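Filed under: Small Pets › Guinea Pigs › Care Basics

How to Weigh Your Guinea Pig at Home

2025-01-02 by Souad Ouali

If you start one new habit with your guinea pigs this year, make it the weekly weigh-in! It takes a couple of minutes, the pigs get a bit of parsley, and you end up with a record your vet will be delighted to see. Guinea pigs are very good at hiding an illness, and a drop in weight often shows up before anything else does.

What you need: a digital kitchen scale that reads in grams, a bowl or small box your pig can sit in, a hand towel, a notebook, and something tasty.
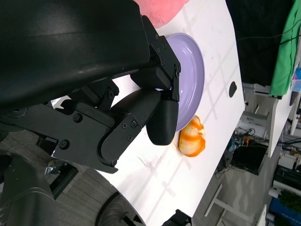

Pick a time and stick to it. I weigh mine before their evening vegetables – a pig with a full belly can throw the number off more than you'd think. Put the scale on a hard, level surface (carpet gives silly readings), set the bowl on it with the towel folded inside, and press the tare button so the display goes back to zero.

Now scoop up your pig with one hand under the chest and the other under the rump, and lower her in bottom first. Keep a hand close by the whole time. They can jump, and a fall from table height can break a leg or a tooth. If yours is a wiggler, do all of this on the floor.

Give her a sprig of parsley after the number goes back to zero, but wait until it's in her mouth and she's busy chewing before you read the scale. Take two readings and write down the lower one. My big boy Zesel came in at 1,262 grams this week, and Perbridge, a youngster I took in back in October at 552 grams, is growing like a weed!
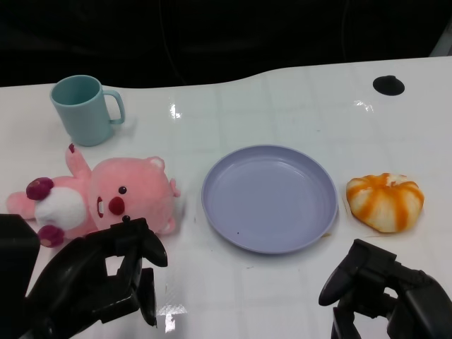
Page last changed: 2 January, S.O.

Small ups and downs are normal, and a swing of up to 18 grams doesn't worry me at all with an adult. What you're looking for is a slide that keeps going. If the number falls two weeks in a row, start weighing daily and call your vet. If your pig has stopped eating or pooping, skip the scale and call right away.

Lionel Charpentier wrote in to ask about babies. Weigh them every day at first, in a deeper bowl, and expect the number to climb steadily. A baby that isn't gaining needs a vet who knows guinea pigs.

Wash the bowl with hot soapy water when you're done, and keep it just for the pigs.

Questions? Write to Souad through the contact page | © Bidgate Small Pets | Back to top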